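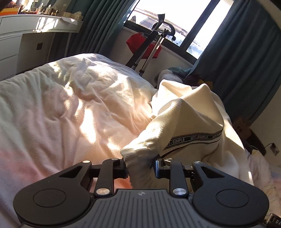 A cream-coloured garment on the bed, with teal curtains at the window behind.

Tralero Laundry and Mending
Frequently asked questions
Last updated April 2023

Prices and the pick-up area are on their own pages. If your question is missing from this page, please write to us with the form at the bottom. We answer in one or two working days.

Sending your clothes

How do I book a pick-up?
Choose a day and a two-hour window on the booking page. You will get a text message the evening before. Please have the bag closed and with your booking number on the label. The driver does not carry spare labels.

What kind of bag should I use?
For the first order any strong bag is fine, also a pillowcase with a knot. With your first delivery you receive two Tralero bags, one grey for washing and one green for mending. If you put everything in one bag we will sort it, but it can add one day.

Do I need to be at home?
No. You can leave the bag at the door, with a neighbour or at the front desk of your building. Write this in the notes when you book. We cannot be responsible for a bag left outside before the pick-up window begins.

Which areas do you serve?
We collect in Grallance and in Giltitz, on both sides of the river. In Torvik we have a counter inside the shopping centre but no pick-up yet. We hope to begin there in June.

Must I empty the pockets?
Yes, please. We check them again, but tissues and lip balm are easy to miss. Coins and keys are returned in a small envelope with your order. Last year we sent back 432 of these envelopes.

Washing and drying

Do you wash my clothes together with other people's?
No. Every order has its own machine. For this reason we have a minimum order, also if you send only three shirts.

Can I choose the temperature?
You can choose cold, warm or hot for the whole order. For single pieces we follow the care label. When the label and your choice do not agree, we follow the label. If the label was cut out, please tell us what the fabric is, or we will wash it cold.

What is the difference between white and cream?
Many customers ask this after a cream sweater has come back lighter than before. Our detergent for whites contains a brightener, and it can change the colour of cream, ivory and natural wool. We keep these pieces apart and wash them with the colours detergent. If you pack at home, it helps to put them in a separate small bag marked "cream".

Do you use perfume or softener?
Only if you ask for it. The standard detergent has no scent. Softener is free of charge, but we do not put it on towels or sports clothes.

My sweater is wool. Can you wash it?
Usually yes. We wash wool by hand in cool water and dry it flat on a net – this takes two more days. Wool with leather parts, and coats with shoulder pads, we send to our dry cleaning partner. We ask you before we do this, as the price is different.

Can you remove every stain?
We wish we could. Fresh stains from food and grass normally come out. Old oil, hair dye and ink are difficult. Please mark the stain with the stickers from your welcome package and write what it is, if you know. Do not iron over it and please do not try bleach first.

Mending

What do you repair?
Loose seams, hems, buttons, zippers, small holes in knitwear, torn linings. We can also shorten sleeves on shirts and jackets. We do not repair shoes, bags or tents.

Do I wash the piece before I send it to mending?
If you can, yes. If not, we wash it first and add this to the bill. Our sewing room does not accept unwashed clothes.

Will I see the repair?
On woven fabric a hole almost always leaves a small mark. On knitwear it depends on the yarn. We have 959 colours of thread in the sewing room, and still some days none of them is quite right. You can choose a visible mend in another colour. Many people like it for elbows and cuffs.

How long does it take?
Buttons and hems are ready with your normal laundry. Zippers need around 2 weeks. In autumn, when everybody takes out the winter coats, it may be longer.

Delivery and payment

How are the clothes returned?
Shirts and dresses on hangers, everything else folded in paper. If you prefer all on hangers, change it under "My order". You may give the hangers back to the driver.

When do I pay?
We weigh the bag when it arrives and send you the final price. Your card is charged on the day of delivery. We do not take cash at the door, but at the Torvik counter you can pay how you like.

Something is missing. What should I do?
First look inside sleeves and duvet covers, as socks hide there very often. Then write to us within seven days with your order number and a short description of the piece. A photo of the piece is useful, if you have one.

What if you damage something?
We are sorry if this happens. Send us a photo of the damage and, if possible, the receipt. We repair the piece for free or pay its present value. The most we can pay for one order is $1,549. For very expensive clothes, please speak with us before you book.

Can I cancel?
Yes, free of charge until 8 pm the evening before. After that we charge the pick-up fee.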